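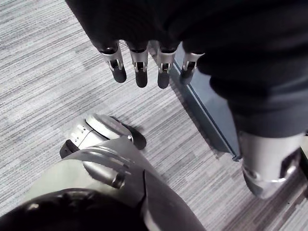

The Winter I Started Reading Chapter Books Out Loud Again
16 December 2021

My son is nine, and for most of last year he told me he was done with bedtime reading. Fine, I thought. He reads on his own, he reads in the car, he reads cereal boxes. I packed the picture books into a bin and felt a little sorry for myself and that was that.

Then in April we both caught the same miserable cold, and I pulled out a middle-grade novel I'd been sent months before, "The Ferry to Trarum" by Emese Bognár. I only meant to read him the first chapter. We got through four that night, and my voice was a wreck by the end of it (so was his, he kept shouting at the characters).

It's a funny, salty sort of book. A girl named Pim lives in a harbor town called Loncombe, where the ferry has run every morning of her life, and one morning it comes back with no passengers and somebody's goat. The whole plot hangs off that goat. Bognár takes her time, too. There's an entire chapter where Pim and her great-aunt make soup and argue over whether the captain can be trusted, and I kept waiting for my kid to get restless. He asked me to read the soup chapter twice!

I've read plenty of books for this age that seem terrified of losing you for even half a page. Something explodes, somebody cracks a joke, on to the next thing. This one trusts a kid to sit still. It runs 353 pages, with short chapters, and I'd say the stretch in the lighthouse goes on too long — Pim climbs up and down those stairs so often that I started skipping a paragraph here and there. I got caught, of course.

Once we'd finished I wanted another one right away, so I went to see Keisha Blackwood, who has run the children's room at our library for years and has never once handed me a dud. She sent me home with "Halvorsen and the Borrowed Snow," which is for slightly younger readers but has a grumpy old postman in it that we both fell for. It's 33 little chapters, one or two a night, and the illustrations are scratchy ink drawings tucked into the margins. My son would hold the book while I read over his shoulder, so he could get to the pictures first.

Keisha also gave me some advice I've stuck to. Stop in the middle of a chapter if you're tired. I'd always pushed on to the end, yawning through the last pages, and it made the whole thing feel like a chore. Now I stop when I stop, and he groans, and the next night he remembers exactly which sentence we were on.

We did have one flop. "Forari" came highly recommended by a friend, all 537 pages of it, and it has dragons and a map and a glossary in the back. I can't do that many invented names out loud. I called the same wizard three different things in one evening. He's finishing it by himself and tells me it's great, and I believe him.

These days we read for 30 minutes, after teeth, with the dog taking up most of the bed. Right now we're back in Loncombe for the second Pim book, which starts with a stolen bell and a very rude letter, and I have my doubts about the new schoolteacher. My son thinks she's innocent. We've got a dollar riding on it.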